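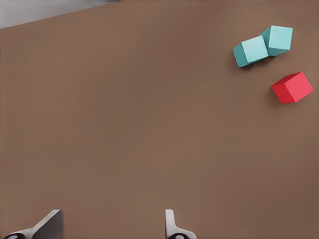 Courses > Work and Technology > Unit 2 > Handout

Unit 2: When the picking cell arrives
Notes by Harsh Kaushik, March 25, 2026

Read the Lytvynenko case before the seminar. It covers a parts warehouse that bought a sorting cell from Darudex and ran it next to the manual benches from November onward. The questions at the end assume you know who worked where.

What was promised

The vendor's pitch had the arm taking over "repetitive handling" so that the bench staff could move to "higher-value tasks." Write both phrases down and ask what they mean in hours. The case file lists no higher-value tasks. It lists two new duties, clearing faults and restocking the feed trays, and both were given to people already on the bench.

Be careful with the word "trained" as well. Much of the practice behind a cell like this goes on in simulation, with plain colored blocks on a bare tabletop and a two-finger gripper. I have no quarrel with that as engineering. A cube has flat sides and stays where you put it. The bench at Lytvynenko handled torn bags, bent brackets and cartons with the label on the wrong face, and the people there had learned how to deal with each of them. Very little of that was written down, so it didn't get into the purchase specification either.

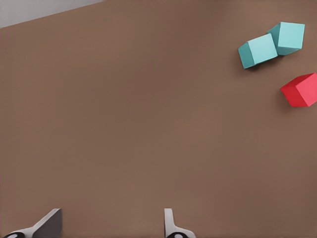 Ask of any demonstration: who chose the objects, who put them there, and who would have to do it on a night shift?

What the numbers say

In the trial period the cell was offered 2,097 items and passed 454 of them back to a person. Management reported the remainder as "automated." I would want to know how long each returned item took, and the file doesn't say. A hand-back means stopping your own work, walking over, finding out what went wrong and restarting. The bench targets stayed the same throughout.

Ramesh Tyagi's interviews (in the course reader) are useful on this. Staff said the lifting got easier, and we should take that seriously. They also said they could no longer set their own pace, and that the skilled sorters were now called over mostly when something jammed. Their job grade did not change. Whether that counts as a better job depends a good deal on who is asked.

Compare the Favov site, where sorters picked the test items themselves and could refuse a release. Adoption was slower there and the vendor complained. I don't think one site proves much, but the contrast is worth an argument.

For the seminar

- Rewrite one vendor claim as something a bench worker could check.
- Who should log hand-backs, and who gets to see the log?
- Skim the Ludadora brochure and mark every sentence in which a worker is the subject.

Bring the marked-up brochure with you. Last year's group found fewer of those sentences than they expected.

Contact the course office | © Work and Technology | Back to top
2 comments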